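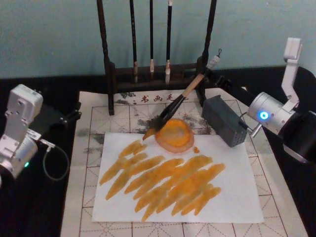

Chapter 4
Going to See It Run

Two arms, one sheet of paper, a crowd three deep. Orange strokes going down on the slant. Someone's kid asks if it can do a horse. It can't, not today, and Ramil Layug tells her so and keeps one hand near the stop button.

That was the open day at Tollineo, in April, mid-morning. We'll use it all through this chapter. Over 3000 people went past the benches before the doors shut, and most of them saw a robot for a minute or less. You'll be asked to see it for longer than that, and to come home with notes someone else can use.

Before you read on, find the notes from your last site visit. Any visit. Count how many lines are about the machine and how many are about the building, the parking, the lunch. Keep the number. We come back to it in the exercises.

4.1 What a demonstration is

A demonstration is a job picked to be watched. Hold on to that. Somebody chose the task, the speed, the lighting, what goes on the table and what stays in the cupboard. No shame in it, every trade does the same at a show. But a production cell is picked to make parts, and the two kinds of choosing pull in different directions.

Brush painting is a good demo task. Slow enough to follow, leaves a mark, anyone can judge it. It's also hard in an honest way. A brush bends. A pen doesn't much. Press a brush a little further and the line gets fat, lift a little and it thins out to a point, and the tip won't sit in the same place after a stroke as it did before one. So the arm can be right to a hair at the wrist and still be wrong at the paper. Welding people will know the feeling from wire. Dispensing people from a bead of glue.

Watch for three levels when you stand at a bench like this. First, motion: does the arm go where it was sent. Next, grip: does the tool stay put in the fingers. Then process, which is what ends up on the paper. Visitors look at the last and talk about the first. Students tend to skip the middle one altogether. Don't.

Terms you need now (full list at the back):

Tool centre point. The spot you're really steering. With a brush, the tip, more or less, and the "more or less" is most of section 4.4.
Compliance. Give. In the tool, in the gripper, in the felt under the paper.
Fixture. Whatever holds a thing where the program expects it.
Cycle. One full go, from ready to ready again.
Reset. Everything a person does between cycles. Rarely shown, always ask.

4.2 Before you go

Ring ahead. Ask what will be running, and who runs it. You want the person who set it up, and at an open day that person is often the one being talked at by everybody else, so ask for a quiet quarter hour at the start or end. Melaniia Pasichnyk got us in early at Tollineo and that was worth the rest of the day put together.

Take: closed shoes, notebook, pen that works, a second pen. Tape measure if the host says yes. Safety glasses even if they lend them, loaners are always scratched. Leave the bag in the car.

Read the host's visitor sheet the night before. Not in the carpark.

4.3 Reading the bench

Start with what doesn't move. Everyone's eyes go to the arm, fair enough, but the table is where the planning shows. Table, mat, rack, paper. What's fixed down? What's only sitting there? If someone bumped it, would the program know?

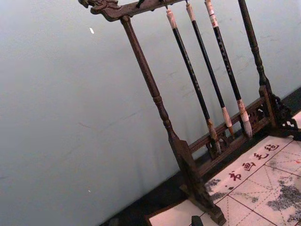

Figure 4.2. Brush rack on the practice felt, Tollineo bench. The felt's printed grid runs under the rack foot.

A printed grid is a gift to a setup person. Straight lines, even squares, diagonals through each one. Made for people learning characters, and just as handy if you need to lay a sheet down near enough to where the last one was. Ask whether the system uses the lines or whether only the humans do. Those are very differnt answers. At Tollineo it was the humans.

Old stains on a mat count as information too. They mark where work has gone on before, not necessarily this work. Sketch them if you've time, and don't read too much into them.

Then the tools. Brushes with different heads will behave differently, and a program tuned on one won't just carry over to the next. Write down which tool was used in the run you watched. Lorna Pangilinan, who marks the visit reports at our end, takes 2 marks off for "a brush" with nothing after it, and she's right to.

Then cables. Where do they run, how much slack, what would snag. Then lights. Note the colours of the lamps on the arms but don't guess what they mean. Green isn't always "safe" and blue isn't always anything. Ask, write down the answer, write down who gave it.

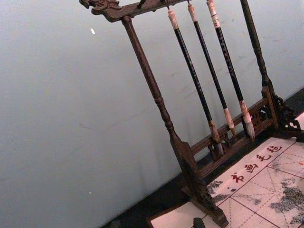
Why do demonstration robots usually run so much slower than the data sheet says they can?
Because people are standing close, and a slow arm is easier to stop and easier to follow. The figure on a data sheet is also a top speed, reached under set conditions, and few real jobs run at it from start to finish.

4.4 Asking about the run

Good questions are short. How long is one cycle? Who resets it? What went wrong this morning? That last one gets you more than the other two. Ask it kindly. Kristine Tolentino keeps a page of the answers she's had over the years, and the usual ones are dull: a loose screw, a sheet of paper laid down crooked, a setting somebody changed and didn't write up.

Our cycle notes at the bench read like this, copied straight off the page:

7 min per sheet, says Ramil. Timed one, close enough.
Reset by hand. New sheet, check brush, check fingers.
Overlap of strokes is in the program, not an accident. (Asked.)
Lacroix controller?? check spelling
Tip drifts as the brush loads and unloads. They live with it.

Scrappy, but look what's in there. A time and where it came from. Who does the reset. One thing that looked like a fault and wasn't. One thing we didn't know, flagged. One limit, in the host's own words near enough. You could write a fair report off those five lines. 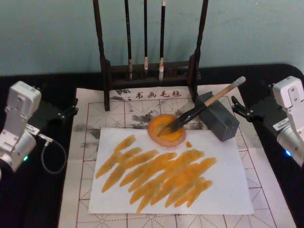 Compare a second set, handed in by a student group who went to the Solarus open day the same month. "Very impressive. Robot was smooth and accurate. Staff friendly. Would recomend." Accurate to what? Smooth next to what? Nothing there to check, nothing to argue with. Nothing to build on either.

The fix is to tie each claim to something seen or something said. "Strokes ran the same direction on the sheet" is seen. "Operator says the paper is lined up by eye" is said. "The system is reliable" is neither, from one visit, and should stay out of your report until you've got runs to put behind it. Say how many you watched. If it was one, write one.

4.5 Before you start the exercises

You'll need your old visit notes (see the top of the chapter), a stopwatch and a partner. Exercise 4.1 can be done at a kitchen bench with a paintbrush and a ruler. 4.2 needs the Wustatum trainer or whatever small arm your shop has. Do 4.1 first even if it looks childish. Hold the brush well up the handle, draw a row of slanted strokes, all the same length, then have your partner measure them. Write the numbers down before you talk about them. Clean the brush.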